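Sonlow Vote Tracker: coalition page still lists the old cabinet

Hi all, me again! I run the little politics page for Orkham and we embed your tracker for the assembly (70 seats, if that matters for the plan we're on). The cabinet resigned in September, I changed the status to "caretaker" the same evening, and the public page still says "in office". I've saved it 12 times now, I've logged out, logged back in, tried my phone, tried my sister's laptop – same thing everywhere. The admin side looks perfect, which is driving me a bit nuts.

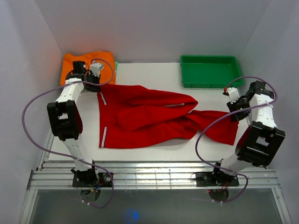

Gearóid Rafferty: Thanks for the detail. The status only goes public once every minister in the cabinet has an end date. Can you open the Ministers tab and look for blanks? Also clear the Gerkico cache afterward, or you'll keep seeing the old page.

Okay, so I went through the whole tab and found one! The housing minister, the member for Nic Giolla, had no end date (she came in halfway through the term and I must have typed her in by hand). Filled it in, cleared the cache, and the banner switched to "caretaker" right away. Hooray! But now the seat chart has gone funny. The coalition parties are all gray and the majority line has moved to 50, and it should be at 36.

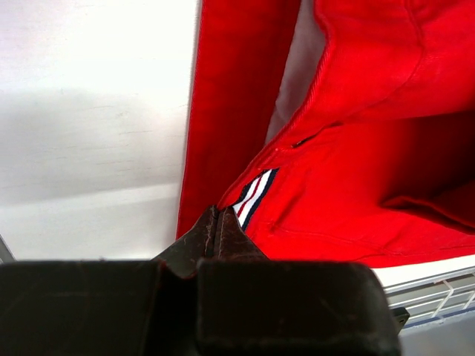 Does changing the cabinet status wipe the party colors?
Only the coalition grouping is cleared, and the colors come back when you tick "keep grouping during caretaker period" under Chart.

Ticked it and the colors are back. The majority line took a second save, plus a reload, and now it's sitting at 36 where it belongs. I'm leaving this open until the confidence vote page has updated too, if that's all right with you.

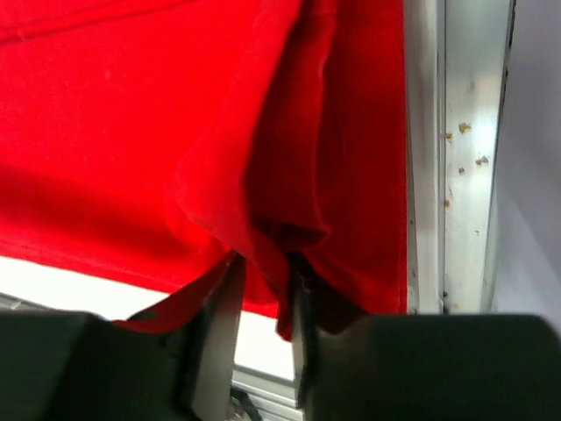

Attachment 3: red fabric with gathered folds

Related tickets
Seat chart blank after a by-election
Embed shows last term's speaker
Adding a minister partway through a term
Gerkico cache not clearing on mobile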